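Droluvmont Local Forum > Courts and Public Safety > Skirnent Arena arrests: was the dispersal order valid?

Started 20 Feb 2022

gridline_west
Opening a separate thread because the general one on the Ident Cup has filled up with parking complaints.

What I have from the arraignment calendar: 74 people were booked after the march reached the arena. Nearly all are charged under Ordinance 3246 (failure to disperse). Three are also charged with trespass for being past the credential line at the east loading ramp. Tiziana Pace is one of the three. None of them is charged with assault or property damage, despite the word "stormed" in the first news reports.

Donnie Nisbet, speaking for the police department, says the order to disperse was read at 2030 from a vehicle on Prokopenko Street. The marchers' position, as given by Kirstin Munro in her filing for the defense, is that the order could not be heard at the ramp and that the only marked way out was behind a police line.

My question is narrow. Does 3246 require that the order be heard, or only that it be given? I would like to keep the merits of the march out of it.

plainview_tom
Text of the section, from the city code site, since people will ask:

"No person shall knowingly remain at the place of an unlawful assembly after an order to disperse has been given by a peace officer in a manner reasonably calculated to be heard by those present, and after a reasonable opportunity to leave has been afforded."

So the standard is in between your two readings. The order has to be given in a manner reasonably calculated to be heard, and separately the person has to remain "knowingly." Those are different elements and the state has to prove both.

kessler_annex
Agree on the first element. I don't agree that "knowingly" attaches to the order. It modifies "remain." You know that you are standing there. The notice piece is covered by the "reasonably calculated" language, and if "knowingly" already required that the defendant heard the order, that language would have no work to do.

plainview_tom
kessler_annex wrote:
It modifies "remain."

It modifies the whole phrase "remain at the place of an unlawful assembly after an order to disperse has been given." The usual rule is that a mental state at the front of the sentence runs through the elements that follow unless there is some reason to stop it. Your point about surplus language is fair, but the two can coexist. One limits what police may do, the other limits who can be convicted.

kessler_annex
That works on paper. In a failure to disperse trial the judge is going to give the pattern instruction, and the one I have seen used in municipal court here tracks the ordinance word for word and leaves the lawyers to argue it. Does anyone have a written ruling?

marrowbone
Can I ask the obvious thing. They walked up a loading ramp at an event where you need a badge. Why does it matter what some loudspeaker did or did not say?

gridline_west
For the trespass counts, it may matter very little. For everybody else it matters completely. Most of the people booked were on the sidewalk and the northbound lane of Prokopenko Street, outside the credential line. A sidewalk is lawful to stand on until a valid order says it is not.

marrowbone
A lane of traffic is not a sidewalk.

gridline_west
Correct, and there is a separate obstruction section for that. It was not charged.

dispatch_retired
I worked radio for the county for a long time and have stood behind a lot of these announcements. Some practical points.

The procedure on paper is to read the order more than once, from more than one position, with a pause in between, and to put an officer at the far edge of the crowd to confirm on the radio that it is audible. That confirmation goes in the log with a time. If it was done, the defense will get it in discovery and the argument about audibility is mostly over. If there is no entry, that does not prove it was not done, but it is a problem for the city.

The vehicle speaker is directional. From the corner by the box office it will carry down the street well and will carry around the building badly. The ramp is around the building.

Nisbet's statement gives one time. It does not say how many readings. I would not build anything on a press statement either way.

plainview_tom
This is useful. Do you know whether the log is the dispatch log or the incident commander's?

dispatch_retired
Both should exist. The commander's is handwritten or was in my day. The dispatch one is time stamped by the system and is the one I would want.

oatfield
I was there as a spectator, section nearest the east doors, and left early. I heard amplified speech outside. I could not have told you if it was police or the march's own sound truck. They had one and it was loud.

kessler_annex
That cuts both ways. If the march's own equipment drowned out the order, the city will say the order was reasonably calculated to be heard and the crowd defeated it.

plainview_tom
Only if the police had no way to know. Oatfield could hear the sound truck through a wall. "Reasonably calculated" has to take account of conditions at the time.

marrowbone
So the way to beat this charge is to bring a bigger speaker. Great law.

gridline_west
Nobody has been acquitted of anything yet. Please keep it to the ordinance.

On the second element, opportunity to leave. Munro's filing attaches a sketch with the police line across the north end, the arena fence to the east, and the credential barrier on the south side. That leaves west, toward the bridge. Donnie Sutherland's report in the paper has the bridge closed to foot traffic for the fireworks. I have not been able to find out when it closed.

dispatch_retired
Bridge closures for fireworks go out as a public works notice. It should have a start time on it. Request it from the clerk by the event permit, not by the date, or you will wait forever.

gridline_west
Done. Will post what I get.

kessler_annex
On release conditions: did anyone else read the order Judge Diekmann signed? It bars all defendants from the arena "and adjoining streets" until the next hearing in April. Prokopenko Street is an adjoining street. The courthouse side entrance is on Prokopenko Street.

plainview_tom
I read it. Ida Diekmann has used that wording before and it gets amended by agreement once counsel points it out. I expect a carve-out for court, counsel, work and home. Until there is one, people should use the main entrance and keep the hearing notice on them.

oatfield
One of the people booked lives over the bakery on that street. Is she in violation by going to bed?

plainview_tom
Literally read, yes. She needs her lawyer to file for modification and should not rely on a forum post. A prosecutor is unlikely to pursue it, but unlikely is not a legal status.

marrowbone
For the record I still think the ramp group should be treated differently. They got past a barrier. The rest of them I could be talked into a warning.

kessler_annex
They are treated differently. They have a second count. Whether they passed the barrier or it was already open is disputed, and the arena's own access records would settle it better than any of us.

gridline_west
Update. The clerk sent the public works notice. It lists the bridge closure for "the duration of the closing event" and gives no hour. I have asked for the field crew sheet. The dispatch log request was denied as part of an open investigation, which I expected. Defense counsel will have it before we do.

I have put the code section and the closure notice in the shared folder. Names of defendants other than those already in the press are blacked out. Please don't post them here. 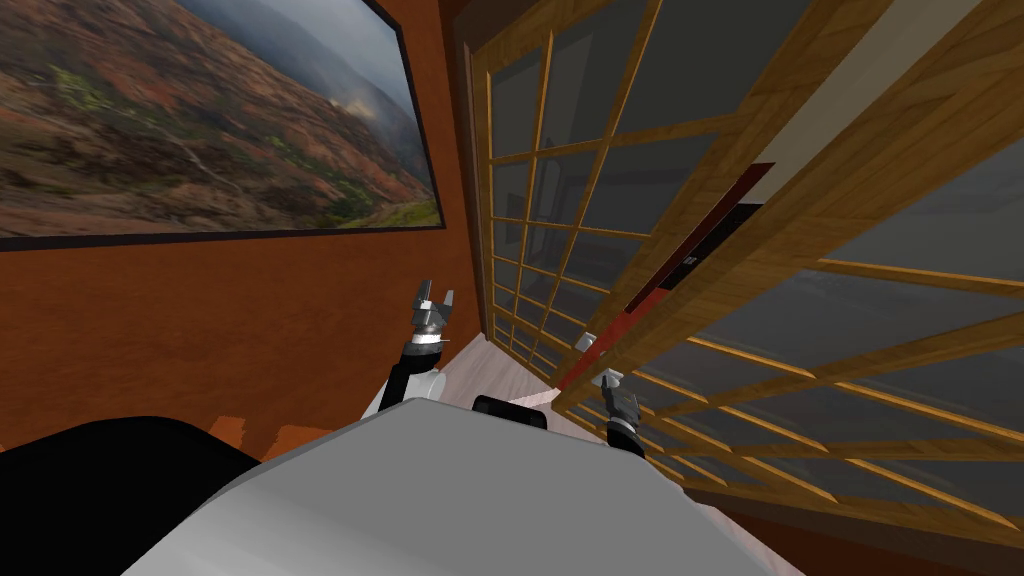
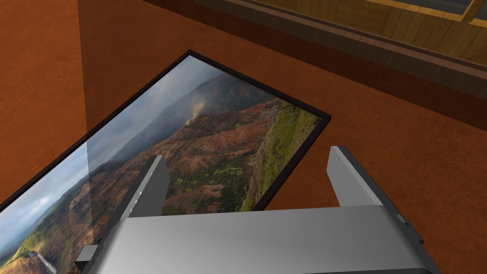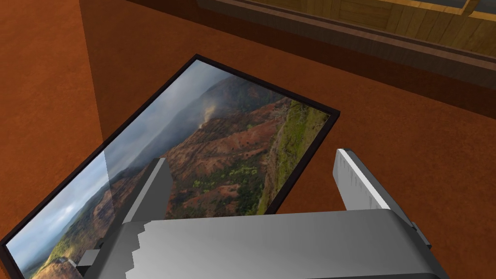
Simulation renders. First: robot arm and lattice doors. Second and third: framed canyon print.

dispatch_retired
Got the folder, thanks. Page two of the notice has a permit number at the bottom that doesn't match the one on the event page. Check whether there was an amended permit. If there was, the closure time may be in that one.

gridline_west
Good catch. Request sent.

plainview_tom
If the amended permit moves the boundary of the event area, it touches the trespass counts too. Post it when you have it.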